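Chapter 4
When the Robot Joins the Line

In November, the Garko furniture plant put its first robot arm to work in the hardware room, where hinges are fitted to cabinet doors. Before that, four people did the job by hand at two long benches. They held each hinge in place, drove the screws, swung the door to test it, and passed it down. On a normal shift the room turned out 660 doors.

The robot did not take over the whole job. Managers at Garko split the work into small tasks and asked which ones a machine could repeat all day without much help. Driving screws was one. Choosing good wood was not. Carmela Cuesta had worked in the room for 23 years when the arm arrived. She now checks the finished hinges and decides what goes back for repair. "I used to have sore wrists," she told us. "Now I have tired eyes."

Much of her job comes down to small details. A screw in a countersunk hole should sit below the face of the metal. The plate should lie flat against the wood, and the barrel should be clear so that the hinge can turn.

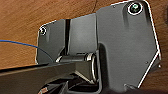 4.1 Tasks and Jobs

A task is a single piece of work, such as driving a screw. A job is a group of tasks done by one person. Automation usually changes tasks first, and the job changes as a result. Some workers lose the tasks they were best at. Others pick up new ones, often with little training.

Jirayu Ruangrit, who worked at the bench next to Cuesta's, was given 80 hours of training and now sets up the arm at the start of each shift. His pay went up one grade. Cuesta's stayed the same, although her decisions can stop the line. We will return to this difference in Section 4.3, when we look at how employers set pay for inspection work.

As you read, keep these questions in mind:

Which tasks in the hardware room changed, and which stayed the same?
Who decided how the work would be divided?
What does an experienced worker know that is hard to write down as a set of steps?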